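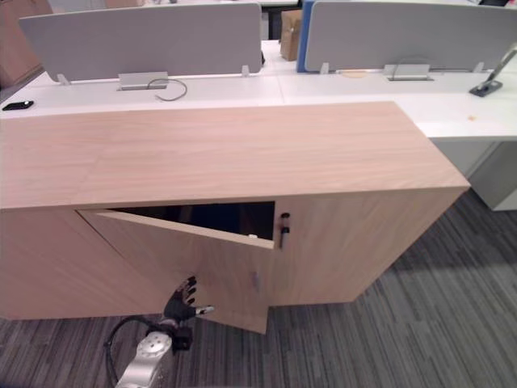
Unit 4: Moisture movement in wood and board

Solid timber swells across the grain as it takes up water vapour and shrinks as it dries. Movement along the grain is small and is ignored in this unit.

Radial movement is less than tangential movement. In most species the ratio is close to 1:2, so flat-sawn boards tend to cup.

Particleboard swells mainly in thickness. Part of this swelling remains after drying.

Worked values for the Prorach samples are in table 2. Bring the table to the December practical.

Reading: Barros course notes, p. 119 onwards.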